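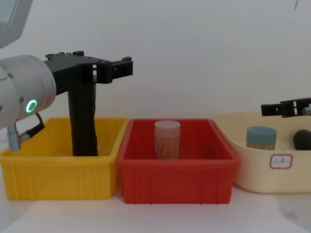

If you go to a robot open day, take a notebook and a bit of doubt. Lots of people come home from these days saying that robots can do anything now. We went to the one Sundeo held in February, and we think "anything" is a very big word. The job on show was sorting. There were two robot arms, a yellow bin, a red bin and a cream tray, and a pot of toothpicks stood upright in the red bin. You could do that job while humming a tune and thinking about lunch. So why did so many grown-ups clap?

They clapped because sorting is hard for a machine. Think about what you do when you pick something up. You look at it, you guess how heavy it is, and your fingers close until it feels right. You learned that as a baby, mostly by dropping things. A robot has to be given all of it, or has to practise it again and again. The sign by the door said this one had practised 200 times. It didn't say how many of those went well, and we think a sign should.

Inside a robot arm there are motors, a bit like the muscles in your own arm. At the end is a gripper, and that does the work of a hand. A computer tells each motor how far to turn. If the computer has the wrong idea about where something is, the gripper will close on thin air and the arm may carry on as if all is well. It doesn't feel silly afterwards. It doesn't feel anything.

Some things are harder to hold than others. A block is easy because it stays the same shape. Plastic bags are a nuisance, even on a roll, because they crumple and slip and bits of them stick out.

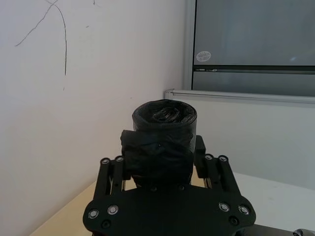

Cesora wrote to us afterwards to say we were being too grumpy. A machine doesn't have to be clever to be useful, the message went, and a dishwasher can't tell a joke but you would still miss it. That is fair. We would only add that a dishwasher doesn't get an open day with balloons.

Here are some questions worth asking if you see a robot at work. They are not rude questions, and a good engineer will like them.

Who chose the things it picks up?
What happens if you swap one of them for something new?
Does it still work if you move the bins?
Is a person steering it, or is it working by itself?
How often does it get it wrong?

That last one matters most. Suppose a robot does a job 200 times and gets it right 198 times. That sounds brilliant, and for sorting odds and ends it is. Now suppose the job is giving people their medicine. Two mistakes would be two too many.

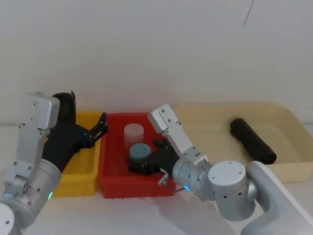 Using two arms sounds as if it should be twice as good as using one. It isn't always, as anyone who has shared a small kitchen will know. Both arms have to keep out of each other's way, and somebody has to decide which one does what. At one point the left gripper was open over the yellow bin with nothing in it, while the other arm had its fingers down in the red bin, beside a blue-gray cylinder. Was the left one waiting its turn, or was it stuck? We couldn't tell by looking. That's a good thing to remember about robots: they don't pull faces, so you have to ask.

Would we go again? Yes, and we'd bring something awkward from home, such as a wet sock, and ask very politely if the robot could have a go.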